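Behrouz Pakzad was already halfway into a story about his mother's rice when I sat down, and it took me a while to work out that he had begun answering my first question before I had asked it.

We met at the back table of Polat, the small café where he does most of his paperwork, and where they bring him tea without asking. He has been collecting family recipes from his neighbors in Wivard for years now, writing them down by hand and typing them up in the evenings, and the second volume comes out in July. The first one held 241 recipes. He had expected to sell a few dozen copies to people who were in it. To date it has sold 2,055, which still makes him shake his head and look out of the window for a bit.

"I thought I was making a favor for the street," he told me. "You know, somebody's grandmother passes, and then the soup is gone too. I didn't like that. I wanted the soup to stay."

It began, as he remembers it, with a plum dumpling. A woman two doors down had brought a plate over when his father was ill, and when he asked how they were made she laughed and said she had no idea, her hands did it. So he went over with a notebook and a kitchen scale and stood next to her, catching each handful of flour before it went in the bowl. (He still does it this way! I asked whether people mind, and he said they mind very much for the first ten minutes.)

"They say a pinch. I say, please, put the pinch here first. And the pinch is a whole spoon! Every time. My own mother, her pinch of salt would cure a ham."
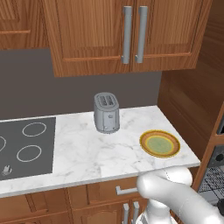

Page last changed: May 9, 2019

He is particular about kitchens, and I got him going on the subject without meaning to. He likes to cook in a person's own kitchen, with their own pots, and he won't take a recipe over the telephone if there is any way around it. People reach for things without knowing that they reach. A jar comes down from the cupboard, something goes in, the jar goes back, and if you asked them later they would swear there was no such jar.

"With the Grurero stew I went back three times," he said, meaning the bean and pepper dish that ends the first book, named for the village it comes from. "The third time I saw the vinegar. She told me, oh, that, everybody puts that. I had cooked it wrong for my family for a month."

The new book has fewer recipes and a lot more talk in it. He has left in the arguments between sisters, the substitutions made in lean years, and one long complaint about store-bought noodles that runs nearly a page. His editor at Udon Press wanted to trim that one. He held firm, and I'm glad he did, having read it on the bus and missed my stop.

I asked if he had a favorite, and he gave me the look of a man who has to go on living among his contributors. Then he leaned over and said it was the dumplings, still, and that he has made them 56 times by the marks in his notebook and hers are better.

"Same flour, same scale, same everything. She comes, she tastes, she says very nice, Behrouz. Very nice! You understand what this means."

I did. We ordered another pot of tea and he drew me a diagram of how the dough should be folded, on the back of an envelope, and then crossed it out and drew it again.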